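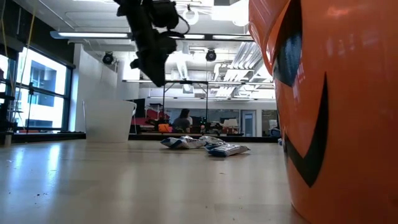 技術だより 4月号
艶あり天板の白化と輪染みについて

Umilwoodの食堂向けテーブルをお使いのお客様から、天板の白化に関する問い合わせが増えています。今号では、艶ありウレタン仕上げの天板に生じる白化の原因と、現場での判別、補修の手順をまとめます。対象は木目天板の艶ありおよび半艶仕様です。オイル仕上げ品は手順が異なるため、次号で扱います。

1. 白化の種類
白化は発生箇所によって二つに分かれます。一つは塗膜の表層に水分が入り、光が散乱して白く見えるもの。もう一つは塗膜と基材の界面で密着が落ち、微細な空隙ができたものです。前者は乾燥と研磨でおおむね回復しますが、後者は再塗装になります。
輪の形に出る白化は、熱い食器や濡れたグラスの底に沿った表層白化がほとんどです。小口や継ぎ目から内側へ広がるものは界面白化を疑ってください。

2. 判別方法
天井灯を消し、窓からの光が天板に浅い角度で入る位置に立ちます。反射光の輪郭が白化部を横切るところで乱れていなければ、塗膜表面の平滑性は保たれています。輪郭が波打つ場合は膨れが生じているため、研磨は行わないでください。
次に、固く絞った布で白化部を拭き、色の変化を確認します。拭いた直後だけ白さが消え、乾くと戻るものは表面の微細な擦り傷です。白化として報告される案件の相当数がこれに当たります。

3. 補修手順(表層白化)
(1)中性洗剤の希釈液で油分を除去し、水拭きののち乾拭きする。
(2)室内で18時間以上放置する。ドライヤー等による加熱は、塗膜が軟化して跡が残ることがあるため避ける。
(3)白さが残る場合は、3,000番の耐水研磨紙に水を含ませ、木目方向に軽く当てる。円を描く動きは避ける。
(4)コンパウンドで艶を戻す。周囲との艶差は、補修部を少し広めに取って端をぼかす。
(5)ワックスは一週間空けてから塗布する。
半艶仕様では(3)と(4)を省略してください。研磨すると艶が上がり、元に戻りません。

4. 試験結果の抜粋
Plomarau試験室のArturo Cocco氏の協力により、旧塗料と現行塗料の耐湿熱性を比較しました。湯を張った金属カップを試験片に載せ、放置後の白化を目視で評定しています。試験片は205枚、うち79枚が旧塗料です。
旧塗料では濃色品に白化が目立ち、淡色品では同程度の変化でも判定者間の評価が割れました。淡色の木目では白化と地色の差が小さく、目視のみの評価に限界があります。次回からは光沢計の値を併記します。
現行塗料では輪状の白化は軽微でしたが、カップを引きずった試験片に擦り傷が生じました。耐熱性と耐擦傷性は別の項目です。耐熱性の表示を見て敷物を省く運用はお勧めしません。

5. 日常の取り扱い
・アルコール系除菌剤は布に含ませて使用し、直接噴霧しない。
・軟質塩化ビニル製のマットは可塑剤が塗膜に移行するため、長期間敷いたままにしない。
・樹脂製の容器や置物を同じ位置に置き続ける場合は、底面に紙かフェルトを挟む。
・直射日光の当たる席では、季節ごとに天板の向きを入れ替える。

6. 質問への回答
「メラミンスポンジは使えるか」という質問が複数ありました。使用不可です。研磨材として働き、艶が部分的に落ちます。落ちた艶は(4)の作業で戻る場合もありますが、範囲が広いと工場での再仕上げになります。
「白化部に油を塗ると目立たなくなる」という方法も、塗装面では一時的な見かけの変化にとどまります。油分が残ると後の補修塗装ではじきが出ますので、塗布した場合は依頼時にお知らせください。

補修用コンパウンドの取り扱いは、従来のCaputoに加えてWullmontでも開始しました。品番と容量は両社共通です。界面白化の診断依頼は、白化部の位置、使用開始の時期、普段お使いの洗剤名を添えて、技術サービス担当のEttore Carboneまでお送りください。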